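Boletín interno de Zurkside - Compras y equipamiento

Presupuesto de robots: lo que hay que cerrar antes de diciembre

Voy rápido que me cierran el plazo. Resumen de cómo está la compra para el año que viene, por si alguien quiere protestar a tiempo.

Lo primero, los brazos. Seguimos con el plan de ampliar la celda de dos brazos y montar otra igual en la sala de Wandcombe. Hay dos ofertas encima de la mesa, Grurnevex y Sekiguchi. La de Grurnevex sale mejor de precio, pero no incluye ni la instalación ni la formación, y el transporte va aparte. Sekiguchi lo mete todo en el mismo papel. Más caro de entrada, más fácil de justificar luego. He pedido a los dos que desglosen, de momento solo ha contestado uno.

Segundo, consumibles. Aquí es donde nos pillamos los dedos todos los años. Presupuestamos la máquina y nos olvidamos de lo que se gasta: almohadillas de agarre, puntas de dedo, cables de muñeca, tornillería. Este año propongo una linea propia de 2,000 euros, separada de mantenimiento, para no andar pidiendo permiso cada vez que hay que cambiar una punta. El juego de recambio que nos han cotizado (dedos y almohadillas, las dos pinzas) son 1,232 euros con portes. Plazo de entrega 29 días. O sea que si se pide tarde, se para la celda. Ya nos pasó en primavera y no quiero repetir.

Tercero, material de mesa. Cuencos, vasos, herramientas de mano, cosas baratas. Que no vaya a la tarjeta de nadie, por favor, hay tiques sueltos de hace meses que todavia no he podido imputar. Se pide todo junto y se guarda la factura.

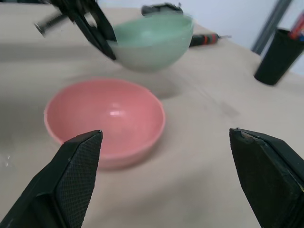

Y cuarto, las cámaras de muñeca. Las actuales valen, no toca cambiarlas, pero quiero una de repuesto por brazo en el armario. Grurnevex las vende sueltas; Sekiguchi solo con el soporte, así que hay que mirar si el soporte sirve para lo que ya tenemos. Pendiente.

Lo que necesito de cada equipo:
- lista de puntas y almohadillas gastadas, con el brazo al que corresponden
- horas de uso previstas para el primer semestre, aunque sea a ojo
- si vais a necesitar la segunda celda desde enero o puede esperar a marzo
- medidas de la mesa de Wandcombe, que las que tengo no cuadran con el plano

Un formulario por equipo, no por persona. El enlace está en la carpeta de compras de siempre. Lo que no llegue antes de que acabe noviembre se queda fuera del pedido y pasa al trimestre siguiente, con el plazo de entrega que eso suponga.

Dudas, por correo, que al teléfono no llego.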